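Bread, bell ringing and a 57-step staircase: a chat with Zohreh Rezaei

Print this page | E-mail to a friend

I'd been trying to get Zohreh Rezaei to sit down with me since the spring, and when she finally did it was in the tea room at Hurnby, with her bike helmet still on. She's been ringing the bells at the church there for nearly 112 weeks (she keeps a notebook) and she talks about it the way other people talk about a new baby.

"I only went up because my neighbour needed a lift," she told me. "There are 57 steps and no handrail for the last bit. I got to the top, I was wheezing, and somebody handed me a rope. That was me gone."

I had assumed you just pulled. Oh dear. She put down her scone for this one. "You're not pulling a bell, you're letting it go and catching it again. For weeks I held on too long. My teacher kept saying, let it rise, let it rise, and I was thinking, I've got half a ton of metal up there, I'm not letting it do anything!" 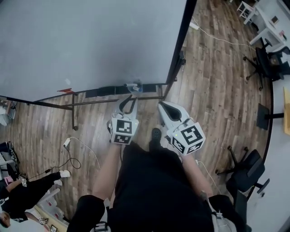

Photo: Uchenna Danladi

The band practises at seven in the evening and goes on to the Edell Arms afterwards, where they argue about whoever was slow on the backstroke. Zohreh says the arguing is half of it. She grew up in a house where everyone shouted over dinner and she'd missed that.

I asked if her family thought she was mad. "My mum came in December and stood in the churchyard in her big coat. She rang me up after and said, which one were you? I said the fourth one. She said, the fourth one was late." She laughed so much at this that the man at the next table turned round.

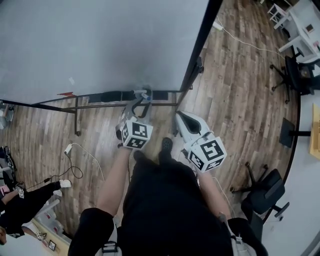 Black top, black shoes, wooden floor.

She'd love to ring a full peal, which takes around three hours without a break, not even for a sip of water. So far her longest go is a quarter peal, and she had to be talked through the last ten minutes. "My arms were fine. It was my brain! I'd forgotten what number I was."

And the bread? Well, she bakes for practice night, a flat seeded loaf from her gran, and I came away with half of one in a carrier bag. It didn't make it home.

Last updated: December

Comments

tenorbehind: Lovely piece. Letting go of the rope is the hardest thing to teach. It took me two years.

Marjie P: Any chance of the bread recipe??

Nazari_K: I did those steps once and my knees still remember them. Well done Zohreh.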